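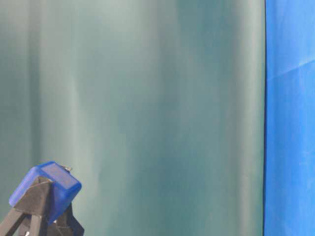

Is the Kindbridge gripper kit worth the money if you already have a small arm at home?

It is worth it if you plan to pick up different kinds of things and you don't mind an evening or two of fiddling, but for one part, over and over, a simpler gripper will do.

I should back up, because a few of you wrote after my last post asking why I was shopping for a gripper at all when I had sworn off buying robot parts until December. Well, I lasted a while! The one that came with my Ascombe arm was fine for corks and bottle caps, and then I wanted to sort my daughter's old building blocks by color, and it dropped them, and it dropped them again, and I got tired of crawling under the bench with a flashlight.

The kit costs 400 dollars from Meinecke, the hobby shop over in Nurketthorpe (they ship, but I drove, partly for the cinnamon rolls next door). You get the fingers, the pads, a bag of screws, the mount and a cable that is a bit too short. I ended up buying an extension for mine and I wish they would just put a longer one in the box. You have 30 days to bring it back, which made me braver about opening everything.

The instructions come as a folded sheet with tiny drawings, and I will admit I went at it backward the first night. The pads slide on before the fingers are bolted to the mount, and I did it the other way around, so off it all came again. Leave the pad screws a little loose until you have closed the fingers on something square. Then tighten them. The pads settle flat against whatever you are holding, and that one small step fixed nearly all of my early trouble. The whole build took me two evenings, with a break in the middle for a school concert.
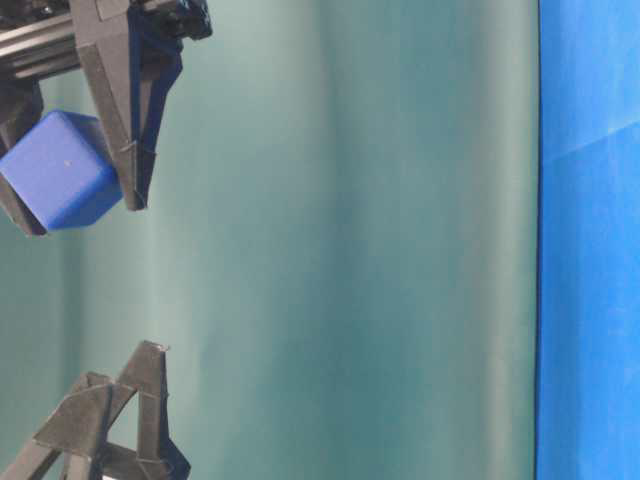 Britta Grube

I have been running it with cubes, mostly, because they are easy to grab and very easy to grab badly. You can see the angle the blue one is sitting at, and that tilt is the thing I would most like readers to know about before they order. The grip doesn't need a block to be square in the jaws in order to hang on to it. If your project is just dropping things in a bin, you will never care. If you want to stack them, you will care a great deal, and you'll want to spend some time on how the arm comes in before the fingers close.

I do like the fingers themselves. They're all angles and struts, narrow toward the tip, and the dark pads along the inside have enough bite that I haven't felt any need to add tape or rubber bands (my old gripper wore so many rubber bands it looked like a bunch of asparagus). The narrow tips are handy for reaching in between things on a crowded bench. Round objects are harder. A wooden egg went skating off across the floor the first time I squeezed too hard, and the dog was thrilled.

The software is where I'm less happy. The Kindbridge app lets you set the grip force on a slider with no numbers on it, so when I find a setting that works I have to remember where my thumb was — I've taken to putting a little pencil mark on the edge of the tablet case. I wrote to them and got a friendly answer the next morning saying a numbered scale was on their list. I hope so. There are only four saved grips allowed as well, and I filled those up on the first weekend.

Noise, for those who asked: a low whir when it closes, quieter than my refrigerator. I run it late in the evening with everyone asleep and haven't had a complaint yet.

So I'm keeping mine. If you have the same Ascombe arm, ask at the counter for the adapter plate when you buy, as it is sold separately and they keep it in a drawer behind the register. Next up are the soft toys, and I need to clear some space on the bench before I start.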